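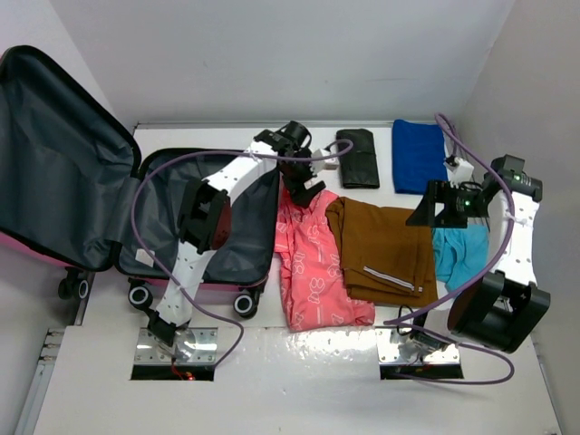 Der Brief aus Ganari kam im April, und Mahlet Worku las ihn im Stehen, noch mit dem Mantel an und einer Tüte Zwiebeln unter dem Arm. Ihre Tante schrieb so, wie sie sprach, ohne Absätze und mit vielen Umwegen. Erst ging es um das Dach, dann um die Hühner, dann lange um eine Nachbarin, die sich mit siebzig noch einmal verlobt hatte, und ganz am Ende, schon quer am Rand hinauf, stand, dass das Haus nun verkauft sei und dass man sich freuen würde, wenn Mahlet noch einmal käme, bevor die neuen Leute einzögen.

Sie legte die Zwiebeln in die Schale und setzte sich. Gegen vier klopfte Edik aus dem dritten Stock, der eigentlich nur seine Kuchenform zurückhaben wollte und dann, wie immer, zwei Stunden blieb.

»Fährst du?«, fragte er, nachdem er den Brief gelesen hatte, auch den Rand, wofür er das Blatt umständlich drehen musste.

»Es sind fast zwei Tage Reise«, sagte sie. »Und die Fahrkarte kostet rund 700 Euro, ich habe einmal nachgesehen. Nur so, im Winter.«

»Im Winter schon«, sagte Edik und nahm sich Zucker.

Sie hatte das Haus seit ihrer Kindheit nicht mehr gesehen, und wenn sie daran dachte, fielen ihr lauter Kleinigkeiten ein, die für niemanden sonst einen Wert hatten: die Stufe, die unter dem linken Fuß knarrte und unter dem rechten nicht, der Geruch nach Kaffee und nassem Staub, die blaue Kanne mit dem abgeschlagenen Henkel, aus der nur der Großvater gießen durfte, weil alle anderen sich verbrannten. Von der Kanne erzählte sie Edik ziemlich ausführlich. Er hörte zu, das konnte er gut, und schob dabei die Krümel auf dem Tischtuch zu einem kleinen Wall zusammen.

»Und was nimmt man mit«, fragte er schließlich, »in ein Haus, aus dem alle gerade etwas heraustragen?«

Das war eine vernünftige Frage, und Mahlet dachte den ganzen Abend darüber nach, beim Zwiebelschneiden und später im Bett. Pralinen vielleicht, aber die schmolzen. Für die Tante ein Tuch, für die verlobte Nachbarin — ja, was schenkte man einer Braut von siebzig Jahren, die man zuletzt mit einem Besen hinter einer Ziege hatte herlaufen sehen?

Am Morgen ging sie zu Dissanayake, dem Laden an der Ecke, wo es Tee, Knöpfe und Briefpapier gab und wo man nie mit dem herauskam, wofür man hineingegangen war. Sie kaufte zwei Pfund Tee, ein grünes Tuch mit Fransen und, nach langem Zögern, ein Paar Ohrringe, die so fröhlich klimperten, dass die Verkäuferin lachen musste. Dann stand sie eine Weile auf dem Gehweg in der Sonne, die Tüte an die Brust gedrückt, und merkte, dass sie die Fahrkarte in Gedanken längst gekauft hatte.

Edik brachte sie zum Bahnhof. Er hatte ihr Brote geschmiert, viel zu viele, und trug ihr noch einmal auf, in der Wastevetti, so hieß die kleine Bahn, die die letzte Strecke durch die Berge fuhr, unbedingt rechts zu sitzen, wegen der Aussicht. Er war selbst nie dort gewesen, aber er hatte sich erkundigt.

»Und die Kanne?«, fragte er, als der Zug schon dastand.

»Die ist bestimmt längst zerbrochen.«

»Frag trotzdem.«

Sie versprach es ihm und stieg ein. Als der Zug anfuhr, lief er noch ein Stück neben ihrem Fenster her und rief etwas, das sie durch die Scheibe nicht verstand. Sie nickte trotzdem und winkte, bis der Bahnsteig hinter der Kurve verschwand, und dann packte sie das erste Brot aus. Käse mit Gurke.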